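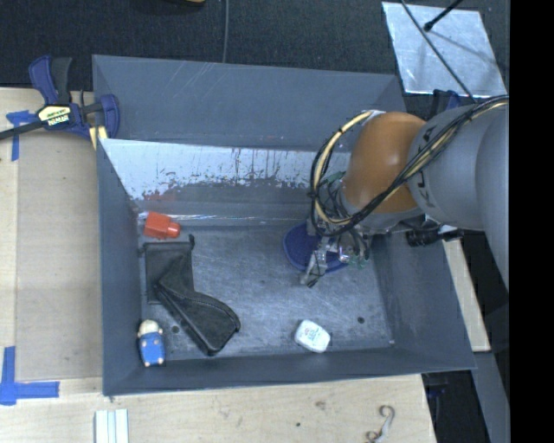
CLAVCOMBE, April

If you've been following the Great Workshop Clear-Out on this page you'll know I'm drowning in mixed boxes - toys, cases, bottles, bits of trim, all the stuff that gets swept off a bench and into whatever's nearest. So when Meris asked whether I'd like to try their sorting service I said yes before they'd finished the sentence! You take your muddle along to their unit, they tip it into a bin a batch at a time, and a robot arm picks through it and puts things into trays for you. I spent the best part of a morning there with my boxes and came home with a head full of tips, most of which you can use with nothing fancier than your own two hands.

First, the price, as that's what everyone emails me about. A full clear-out is £997, which made me gulp. There's a half-size version, but they quote for that on the phone. It's really meant for charity shops, schools and small firms with a storeroom problem, and I can see it making sense if the other choice is paying people to do it for a week. For one garage? I'd struggle to say yes, lovely as the morning was.

Ankica Vukadinović runs the sorting bench and she let me hover and ask daft questions. These are the things I wrote down.

Clamp your bin. Such a small thing, and I'd never done it. They have a bar clamp on the corner of the bin (it looks like an Irwin) and I've now got one holding my own sorting tub to the bench. No more chasing it about with my elbow while I rummage.

Mark the bench with blue tape. There are corner shapes in blue tape on the wood beside their bin, and I've copied them at home so that my tub and my trays always go back in the same spot. Put the tape down on a clean, dry surface, press it well with a thumbnail and change it when it starts to lift. Don't leave it on varnish for months on end, I've had that argument with a bar of soap and a scraper and the varnish lost.

Tip out less than you think. This is the big one. I'd have emptied the whole box in, and Ankica only wanted a handful of things at a time with space between them. The batch in the bin while I had my nose over it was a little toy figure with a blue body, a black case, a red-orange plastic bottle-shaped thing and a couple of others, and you could see nearly all of the floor. I do this now with the screws and odds drawer. It feels slower and I'm getting through more, go figure.

Go for a plain, dull bin. Theirs is dark grey, with sloping sides and a flat bottom, and it's scuffed to bits. Slopes are great because things slide down to where you can reach them. A washing-up bowl is the nearest I've found in the house. Pale bits show up beautifully on a dark one, but keep a light-coloured bowl handy for black screws and washers.

Tie up your cables, and leave a loop. The arm has a great fat bundle of black and yellowish cables along it, held with little black ties, with a big loop left at the joint so it has some slack to bend. I went straight home and did the same with the lead on my bench lamp. Snug ties along the straight bits, a generous loop wherever it moves. Trim the tails of the ties flush or they'll scratch you, ask me how I know.

Soft and folded things last. Cases, pouches, gloves, anything with a flap. Do up the flap before it goes in, and check inside first! I found a drill key in a spectacle case that I'd been missing for ages.

Now the grumbles. You have to book 15 days ahead, which is no good to me as I only ever tidy in a temper. There's a form to fill in with 13 questions on it, and several of them seemed to be the same question in a different hat. And the trays come back labelled by the staff's idea of what things are, so I had one marked "misc" that was a good third of my stuff. Styliani Tzanetos, who had their service in for the toy library at Trarnberg, told me she sent her own labels in with the boxes and they used them without a murmur. Do that.

I asked about the make of the arm, as some of you will want to know. It says KUKA up the side. Beyond that I'm the wrong person, but the Vilela people who look after the gripper end have a phone line and were very patient with me.

Would I go again? With the toy library's boxes, like a shot. For my own shed I've got the clamp, the tape and a washing-up bowl, and I've cleared two shelves since I got back. Next time I'm doing paint tins, so if you've a good way of getting a rusted lid off without bending it, send it in before I start.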